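Against the Full Vase

Most offices that buy artificial flowers buy too many stems and then use all of them. I think this is the main reason the results look artificial. Petal quality matters less than spacing.

A real stem loses leaves, leans toward a window and drops out of the arrangement within a week. A fabric stem does none of this, so the density on day one is the density for good. My rule at Bosham, where I look after 19 vases across two floors, is to build the bunch in the hand first, check it from above, and take stems out before anything goes into a container. The budget is 15 minutes per vase.

Color is the second variable. Pink, peach and cream are close enough in value that one can be swapped for another. Green does the separating work. I would cut roses before I cut foliage -- a bunch with one rose removed still reads as a bunch, while one with the fern removed reads as a hat.

Containers get less thought than they should. A ribbed white vase tolerates a loose rim, with a bloom or two hanging over the side. A plain glass cylinder does not, and it shows the wire.

Dusting is the running cost. Feathery sprigs hold the most dust and take the longest to clean, and I still recommend them.

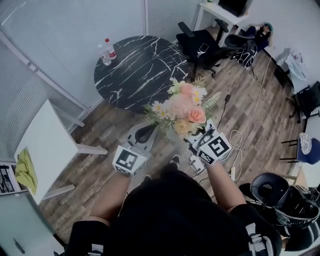
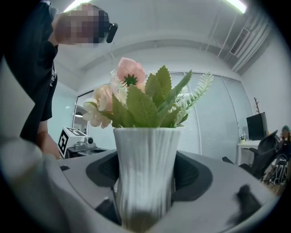 Pinks and greens, in the hand and in the vase.

Wing-sze Kong: I disagree on the foliage. Fabric leaves fade faster than the roses do, at least next to a south window, and then the green is the first thing that looks fake. I'd keep the roses and replace the leaves every July.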